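Budville Gripper Comparison

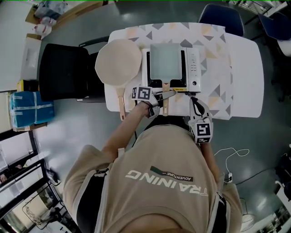 The Budville Gripper Comparison is a set of bench trials of hand-held grippers used to record manual tasks for robot training. It was set up by the engineer Kristaps Pētersons and takes its name from Budville, where the trials are held. Two designs have been compared so far, the Rimex and the Uibo. A third, the Adevach, has been tried only in single-handed work.

Background

Hand-held grippers let a person carry out a task with the same kind of jaws a robot would use, so that the movements can later be copied by an arm. Early trials at Budville used one gripper and simple pick-and-place work. Two-handed tasks were added in September, after complaints that the single-handed results said little about kitchen work.

Method

The operator works at a table with a gripper in each hand. Marker cubes fixed to the grippers are used to work out their position and angle from the camera picture. The kitchen tasks involve a small electric cooking appliance and pans with long handles. Handles are gripped near the end, near the middle and close to the pan, and each grip is scored for slip, twist and loss of tracking.

A recording is thrown out if a marker cube is hidden for more than 50 frames in a row. Cable routing is noted separately — a cable that pulls on the wrist can change the way an operator turns a handle.

Results

By 2 November 2022 the project had kept 2,293 recordings, 700 of them of pan handling. The Rimex held round handles with less twist, while the Uibo was quicker to open and was preferred for buttons and knobs. Tracking was lost most often when one hand crossed over the other. This happened with both designs and led to 23 recordings being repeated with the camera set higher.

Limitations

Grip force is not measured directly, so slip is judged by eye from the recordings. The operators also differ in hand size, and the scores are not corrected for this. Pētersons has described the pan results as usable for choosing jaw pads but too uneven for ranking the grippers overall.

See also

Parallel-jaw gripper
Fiducial marker
Learning from demonstration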